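How to Submit a Player Biography to the Clavmont Women's Basketball Archive

The Clavmont Women's Basketball Archive accepts biographies of former players, coaches and officials who took part in organized women's basketball in the district. Entries may be submitted by the subject, by a family member, or by a former club or school. This page explains how to prepare an entry and what happens after it is received.

Before You Begin

Check the index of existing entries. The archive currently holds 247 biographies, and a number of them are filed under a maiden name or an earlier spelling. If an entry already exists, use the correction form. Do not submit a second biography for the same person.

You will need the following:

The subject's full name, including any name used during her playing career
The name of each team, with the first and last season played
At least one printed or archival source for each honor or record claimed
Written permission from the subject, if living

Step 1: Establish the Playing Record

Start with team rosters and box scores. Newspaper reports are acceptable, but early reports often give only a surname, and two players with the same surname may have appeared in the same league. Where a roster and a newspaper disagree, follow the roster and mention the disagreement in a note.

Enter seasons by the year in which they ended. A player who joined a team in the fall and left the following spring has played one season, not two. Games played in preseason tournaments are recorded separately and do not count toward career totals.

Scoring totals should be given only when every game in the season is accounted for. If some box scores are missing, write "incomplete" after the figure and state how many games were found.

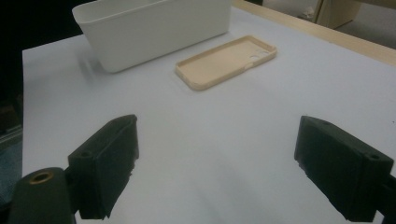
White tabletop with a plastic bin and a beige phone case.

Step 2: Write the Text

The biography should be between 100 words and two typed pages. Open with the subject's name, her position or role, and the team with which she is most closely associated. Continue in order of date: early life and school basketball, club or college career, coaching or officiating, and later life.

Use the third person and the past tense. Nicknames may be included once, in quotation marks, if they appeared in print during the subject's career. Please leave out general praise. A sentence such as "She was a tireless leader on the court" will be removed unless it is a quotation with a source.

Team names are given as they stood at the time. The Misness team, for example, played under two earlier names before it joined the Zondach League, and an entry should use whichever name applied in the season being described.

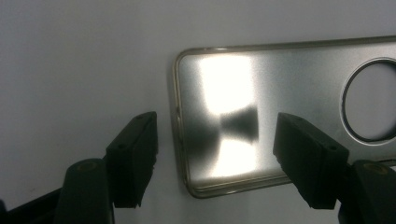 Injuries and medical matters are included only when they ended or interrupted a career and were reported publicly. Family members are named only with their consent. Home addresses are never published, even where they appear in an old game program.

Step 3: List Your Sources

Number the sources in the order in which they are cited. For a newspaper, give the title, date and page. For an interview, give the name of the person interviewed, the name of the interviewer, and the month and year. Personal recollection is welcome and should be labeled as such.

No entry may list more than 20 sources. Longer files can be deposited in the reading room, where Lumturie Krasniqi, records librarian, will assign a box number.

Step 4: Send the Entry

Entries may be mailed or delivered to the front desk before 4:00 p.m. Include a cover sheet with your name, a telephone number and your relationship to the subject. Send copies of clippings and keep the originals. The archive cannot return materials unless a loan agreement has been signed in advance.
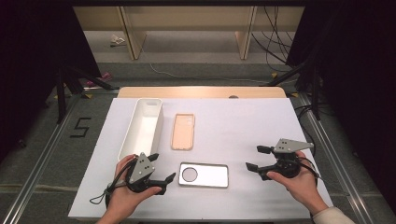 CLAVMONT, April

Review of Entries

Each entry is read first by Keith Treloar, who checks team names and seasons against the league registers. It then passes to Nermina Leka for editing. Submitters receive an edited copy and have 55 days to request changes. If no reply is received, the edited copy is published as it stands.

Entries that cannot be verified are held in a pending file. They are not rejected, and a submitter may add sources at any time. Common reasons for holding an entry are a missing final season, an award with no named sponsor, and a record claimed for a league whose registers have not survived.

Entries for the Babić Tournament follow a separate schedule. The tournament kept its own scorebooks, and questions regarding them should be addressed to Fatos Ionescu at the reading room.

Corrections to published entries are made twice a year. Each request should quote the sentence to be changed, give the proposed wording, and attach the supporting source.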